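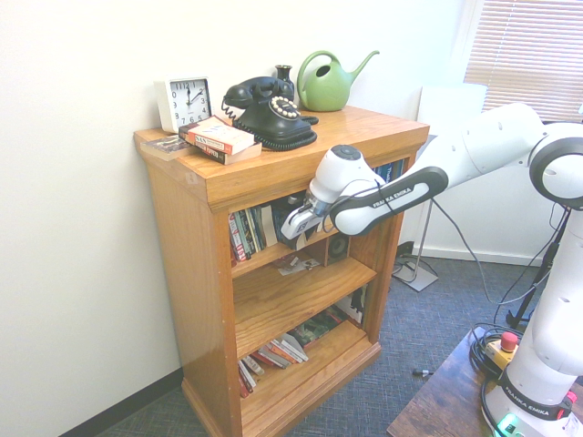
Oak bookshelf with a clock and paperbacks on top.

How to keep a grief log in the first six months

A grief log is a short daily record of sleep, food, pain and mood after a death. It takes four minutes a day. The method below is the one used in the Vonevbridge bereavement group, written up by Rasa Šimkus.

What you need

One notebook with numbered pages, or a plain text file. One pen kept with the notebook. A fixed time of day; 8:40 p.m. or earlier works for most people, before they are too tired to write.

Step 1. Set up the page

Rule five columns: date, sleep, food, body, mood. Leave a wide margin on the right. Put the number of days since the death in the date column if you want it. Some people find the running number hard to look at and leave it out. Either is fine.

Step 2. Record sleep and food

Write hours slept to the nearest half hour. Count naps separately. For food, write the number of meals, not what was in them. A bowl of cereal standing up counts as a meal.

Step 3. Record the body

Name the place and give it a score from 0 to 10. Common entries are jaw, neck, chest, stomach and lower back. Use the same word for the same place each time, or the entries will be hard to compare later. Chest pain that is new, or pain that comes with shortness of breath, needs a doctor the same day. Do not wait for the weekly review.

Step 4. Record mood

One word and one score. If no word comes, write a dash. Do not go back and fill in dashes afterward.

Step 5. Use the margin

The margin is for anything that set off a bad hour: a song, a bill in the dead person's name, a smell in the car. Keep each note under 10 words. If you want to write more, use the back of the notebook so the table stays readable.

Step 6. Review once a week

Read the seven rows together. Circle any score of 7 or higher. Look for circles that line up with a margin note. My own log for November had most of its neck scores on evenings after phone calls with the pension office in Cistdale. I moved the calls to the morning.

Known dates

Mark birthdays, anniversaries and the monthly date of the death ahead of time with a small cross. Scores often rise several days before a cross. Plan less work for those days.

Missed days

Skip them. Draw a line through the row and carry on. A log with gaps can still be read.

When to stop

Stop at six months, or sooner if writing the log makes the evening worse for two weeks running. Bring the notebook to your doctor or counselor if you have one. They will usually want the sleep column first, then the body column.

Blank pages for printing are kept at the front desk in Vonevbridge, 40 sheets to a pack.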